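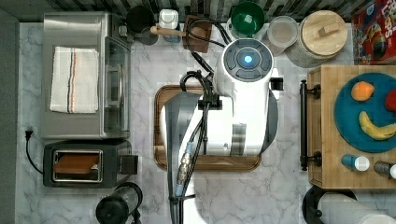 A wooden cutting board on a marble countertop, with a toaster oven at left.

Care of Marble Countertops
Windby Residence Services, Resident Handbook, Section 8

Several kitchens in the Windby buildings are fitted with natural marble. Residents are asked to read this section before using any cleaning product on the counters. Questions may be sent to Shadi Mahasneh in the Resident Services office, extension 351.

Daily cleaning
Wipe the counter with a soft cloth, warm water and a few drops of mild dish soap. Rinse with a second cloth and dry the surface fully. Soap left to dry on the stone leaves a dull film that builds up over time.

Do not use vinegar, lemon juice, bathroom cleaners or scouring powder. Acids eat into marble and leave pale, rough spots known as etch marks. These are damage to the stone itself and cannot be wiped away.

Spills
Blot spills with a paper towel. Wiping spreads the liquid over a larger area. Wine, coffee, tomato sauce and fruit juice should be dealt with at once, including small drips under bottles and jars.

For an oil stain, mix baking soda and water to a thick paste, spread it over the mark and cover it with plastic wrap. Leave it overnight, then lift the paste off with a plastic scraper and rinse. A second treatment may be needed on older stains.

Cutting and food preparation
Always use a cutting board. Knives scratch marble, and the stone will blunt the knife. Wooden boards should be washed by hand, dried with a towel and stood on edge until dry on both sides. A board put down wet can leave a mark on the counter.

Small appliances
Toaster ovens and coffee makers should stand on their own feet, with the clearance stated in the manufacturer's manual. Lift appliances to move them. Empty crumb trays every Monday or after heavy use, and clean beneath the appliance at the same time.

Hot pans must be placed on a trivet.

Sealing
Counters are resealed by the building each November. To check the seal between visits, place a spoonful of water on the stone and leave it for ten minutes. If the stone darkens, report it using Form 1531. Residents should not apply sealer themselves.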